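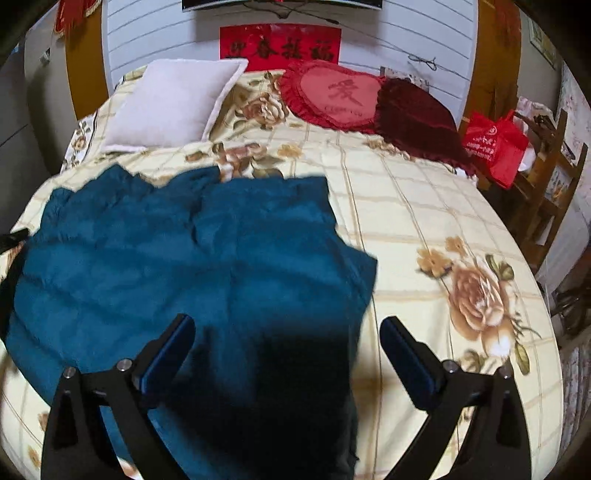

The bed in the second guest room, with the rose bedspread and the heart cushion.

If you have ever stayed at the guest house on Dobson Street you will remember the bedspreads, and probably the woman who chose them. She has been making beds there for most of her working life, first for her aunt and now on her own account, and when I asked whether she would mind talking about it she laughed and put the kettle on, and we were still at the kitchen table when the afternoon light had gone.

"People think it's a dull job," she told me. "I've never found it dull. You've got the same bed every morning and it's never in the same state twice."

The rose bedspread is her favourite of the lot, cream with a fine tan grid and big brown and tan roses, and she is quite firm that it goes with everything. She bought it from Lunberg, the old linen shop up the hill, in the November they were closing down, and paid 60 dollars for it after a good deal of back and forth at the counter. "I went in for tea towels! I came out with a bedspread and two pillows and no tea towels at all."

We talked for a long while about the cushions. The red heart has a ruffle around it and the character 爱, love, embroidered in the middle, and it was a wedding present to her aunt. Beside it lives a maroon cushion with a fringe, and she admits the fringe is a nuisance (it catches on rings, on zips, on the cat) but she has combed it out with her fingers so many times that she would miss it. The white pillow with the ruffled edge goes on the left, against the wall, and has done for as long as she can remember.

"Guests put them on the floor, of course. That's fine, they're on holiday. I just pick them up and start again."

And the banner? It is red with black characters, 迎春接福, a greeting for welcoming the spring and receiving good fortune, and I had assumed it was a New Year decoration that came down afterwards. She shook her head at me. "My aunt never took hers down, so I don't either. Why would you only want luck for a fortnight?"

I asked about the dark teal cloth, too, having admired the colour against all that cream. She calls it her throw-anywhere cloth, and it travels from room to room as the mood takes her. It might be across a bed one day and over an armchair the next, and she has given up folding it neatly. "It likes to be rumpled. I used to fight it."

There are 3 guest rooms now, and she does them all before lunch, windows open, radio on, beginning at the back of the house. She would like new curtains next, something in olive to pick up the leaves on the bedspread, and has a swatch from Karkico pinned up beside the fridge that she has been looking at for weeks. She wanted my opinion on it. I said I thought it was a bit dark, and she poured me another cup and went to fetch the other swatch.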